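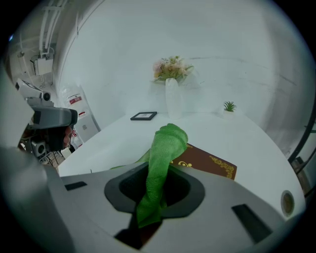
**Progress report – household surface care trial, second period**
Prepared by Ye-ji Yeon for Heo
Project: Cesura

## 1. Work in this period

The trial compares cleaning routines for tabletops that carry small household objects. Dry wiping with a microfiber cloth was the main subject of this period. Damp wiping was started late and is reported only in section 4.

Each session follows the same order. The table is set with the day's objects, the top is wiped in the open areas, each object is lifted or moved and the surface under it is wiped, and the objects are returned. A session ends when the last object is back in position. Time is logged from first contact of the cloth with the table.

A total of 1,294 sessions has been entered in the log since the start of the project, of which 477 fall in this period. The target agreed with Heo for the period was met in September.

## 2. Table and objects

The white tabletop remains the reference surface. Its smooth finish makes lint easy to find under a side lamp, but it also shows streaks that a patterned top would hide. Scores from the white top should therefore not be compared directly with those from the patterned top used in the first period.

The object list now includes a brown folder with gold scrollwork, a small black picture frame and a translucent white vase. Notes on handling:

- **Folder.** Lies flat. Wiped on the cover only. The gold decoration is left out of any damp routine until Dong-geon Gil has finished the rub test on a spare cover.
- **Picture frame.** Laid flat for all sessions. Standing it up added a fall risk and changed the session time too much.
- **Vase.** Wiped from the top down. The frosted surface holds lint more than expected, and a second pass is allowed.

## 3. Cloths

All dry sessions used ribbed microfiber. Green is assigned to tabletops and objects, so that cloths from the sink trial are not mixed in. Cloths from two suppliers were in use, Batness and Tikach. The Batness cloths kept their edges through repeated washing. Several of the Tikach cloths curled at the hem and were moved to spare stock.

The way the cloth is held affects the result more than the supplier does. A bunched or twisted cloth presents a small contact area and leaves bands between strokes. A cloth folded into a flat pad covers the open table in fewer strokes but does poorly at the foot of the vase, where a bunched corner reaches better. The log sheet now has a separate field for this – folded, bunched or mixed – and earlier entries will not be recoded.

## 4. Open items

1. Nine damp sessions have been run. This is too few to report a score.
2. The rub test on the folder cover is incomplete. Dong-geon Gil expects to need one more batch of covers.
3. Wash counts are missing for part of the Tikach stock. Those cloths are marked and will be used for practice only.
4. The side lamp was moved during the period. Lint scores taken before and after the move are stored under separate headings.

## 5. Next period

Damp wiping will run on the same table with the same object list, less the folder. The budget line for cloths is unchanged. A request to shift unspent lamp funds to replacement covers is attached as a separate sheet and needs a signature from Heo before the order can be placed.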